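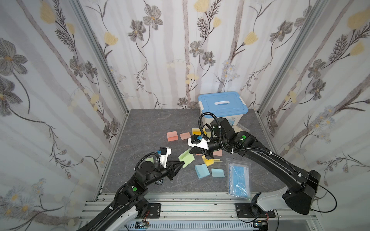
**Posted by nandi_o** (Nandi Oosthuizen) · September · Bench Rules & Good Practice

Okay, I've finally got our tidy-up task to the point where I want to write proper rules for it, and I'd love this lot to pull them apart before I pin them to the wall! Two arms, sticky notes all over the middle, lidded box at the back. We've got 353 episodes down at Waltness and I'm aiming for 1,704, so whatever we agree on now will matter for a long while.

Draft rules:

1. Notes get re-scattered by hand before every episode. At least one folded, at least one flat.
2. Hands stay behind the rail until both operators say "clear" out loud.
3. If a note tears, stop, bin it and mark the episode.
4. Cables get a look-over at the start of each block, wrists first.
5. Anything on the table goes in the log, even if the arms never touch it.

What have I missed?

---

**karabo_m**

Love number 5. We skipped that at Urklow and spent ages working out which episodes had extra stuff on the bench. So your bag of blue masks goes in the log too, yeah?

I'd be stricter on 1. "At least one folded" is going to drift. People get lazy and make the same little tent every time (I certainly do). Write down the kinds of fold you want: tent, ramp, one edge up. Then rotate them.

---

**jleroux**

Going to disagree with Karabo there. The minute you list the folds, you get only those folds. I'd leave the shape open and have somebody flick through the start pictures every 50 or so, looking for sameness.

Rule 2 is great but it needs an e-stop in it. Saying "clear" is a habit, a stop button is a control. Who can reach it, and with which hand?

---

**nandi_o**

Good catch, adding it! Each operator has one by the left hand. Writing that down now, along with testing both before the first episode of the day.

---

**zodwa.c**

Can I put in a word for the wallpaper? I really like the flowers, and a busy background is a fair test, but please add a rule about *when* it changes. We swapped ours halfway through a block on the Sibiya job and the log just said "new walls". Change it between blocks only, and give every pattern its own code.

Also, rule 4: "a look-over" is too soft. Move each arm through its full reach, slowly, and watch the loops over the wrists while you do it. It takes six minutes and I've never once regretted it.

---

**karabo_m**

@jleroux fair point about lists, but I've seen the other way go wrong too. 845 episodes and nearly every note flat as a pancake. Could we do both? A short list as the minimum, plus one free choice each time?

---

**jleroux**

I could live with that. Still want the picture check.

---

**valbona_k**

We use nearly the same sheet at Rekalix. One more for you: write down what counts as finished. Note in the box? Lid back on? Our two shifts had different ideas on the lid and both were sure they were right.

---

**nandi_o**

Oh, the lid. We haven't settled that either, and I'd say on, but my afternoon operator leaves it off. I'll sort it out with her tomorrow and post version two in this thread. Keep them coming, this is so useful!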